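Gallery - Desks and Paper at Kadrić

Milovan Bošković, April 19, 2025

The second floor at Kadrić was refitted over the winter, and the shared desks have been in use long enough now to show how people work at them. This page is about the desks and what gets done on them, mostly paperwork. The ground floor has its own page, and the storage rooms will be added in August when the shelving is finished.

The desks

The old desks were dark and too narrow for two people to sit across from each other with anything spread out. The new ones are wide and pale, which makes it easier to see a stray sheet or a paper clip before it goes under something else. We ordered them through Garero along with the chairs. Delivery took 9 weeks, and two tops had to go back for scratches.

Every desk has the same few rules. Bags go on the hooks, drinks stay toward the back, and whatever you brought out goes back in the cabinet at the end of the day. People are free to move the small things where they like. Most do, and then move them back again.

Risers and partitions

There was some argument over whether to have partitions at all. The first plan had tall gray ones, and Skondimach set up a sample for a week by the windows. It blocked the light for the whole row. We went with low risers that hold a brown partition instead. You can still talk over one if you stand up, and the space under the beam is left open.

The space under the riser was meant for keyboards. In practice it collects pens, sticky notes and cables. Cables are still the least tidy part of the room. Clips were handed out in the first month and about half of them have been lost.

Folders

Paper is kept in Serance folders, sorted by color. Blue-violet is for blank stock and forms that have not been filled in. Green is for work in progress, and gray is for anything finished and waiting to be filed. The colors are not printed on a chart anywhere, but there is a set of labels inside the cabinet door.

Before this, blank paper sat in open trays. The top sheets got dusty and bent at the corners, and they were usually thrown out or used for notes. Folders keep the sheets flat and the edges clean. They also stack, as long as they are not overfilled. Once a folder will not close without pressing on it, start another one.

To load a folder, square the stack on the desk first - long side, then short side. Open the folder all the way, set the paper in against the fold, and keep one hand on it while you handle the cover. A stack that slides even a little will catch on the edge.

The cabinet at the end of the row holds 400 folders when full. At the last check there were 682 on the floor in all, so the rest are in the boxes by the copier. Please take from the boxes first.

At the desk

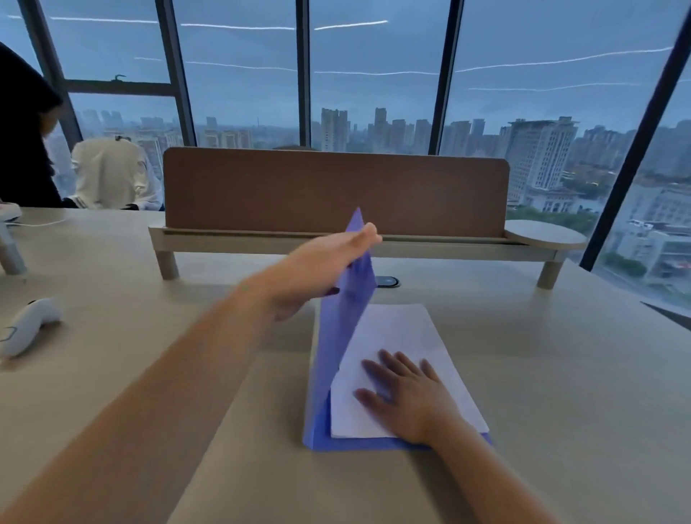 A blue-violet folder with a stack of blank white paper in it. One hand is flat on the sheets and the other is at the raised cover. The brown partition stands behind, on its low beige riser.

Still to come

The shelving for the storage rooms is on order and the doors have been measured again, after the first set of numbers came out wrong. Row 7 is getting replacement lamps. The copier will move to the other wall once the outlet there has been checked, and the boxes of folders will move with it.

Requests for supplies go on the sheet inside the cabinet door, next to the labels. Write the color and how many you need. If you want larger folders, write that too - there is a heavier Serance type that takes a thicker stack, but we only order it when enough people ask.

Pictures for the storage page can be left with me or put in the shared folder under "second floor." Please add the room and the row so they can be sorted.

Back to all galleries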